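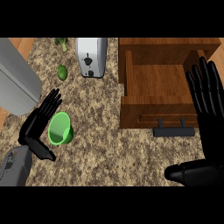 BRALLDALE VILLAGE HALL
Minutes of the ordinary meeting, 12 September 2025

Present: F. Tetteh (chair), P. Kadrić (minutes), L. Costa, R. Sutier. Apologies: Mrs Cekotska, who sent a letter instead. It was longer than the agenda.

1. Minutes of the last meeting
Agreed, after the word "shouted" was changed to "said" in item 6.

2. Car park
The potholes have been inspected again and are still there. Fuseini Tetteh has one quote of £2,000 for resurfacing and is waiting for a second, which was promised in January. L. Costa asked which January. Carried forward.

3. Hall hire
The ukulele group would like to start 30 minutes earlier. The bereavement circle, who have the small room at that hour, would like them not to. Panagiotis Kadrić to write to both, separately.

4. Mrs Cekotska's letter
Read aloud in part. It covered the noticeboard, the state of the noticeboard key, and the poem pinned up over the bus timetable. Agreed that the poem be moved and the poet thanked. R. Sutier abstained, having written it.

5. Kitchen
The price of teas stays as it is. People are again asked to wash up what they use. A new sign was proposed to go beside the present sign, which asks for the same thing. Carried by 3 votes to 1.
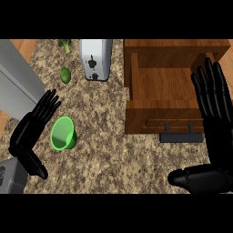

Green cup on the speckled worktop.

6. Harvest supper
Soup, as last year. A motion that it should be a different soup was talked out. Tickets £5, children £4. L. Costa to borrow the urn back from the cricket club, who believe it to be theirs.

7. Any other business
The hall clock is fast. Left as it is, on the grounds that meetings finish sooner.

Meeting closed at 9.10 by the clock.

Bralldale Village Hall | Contact the secretary | Back to top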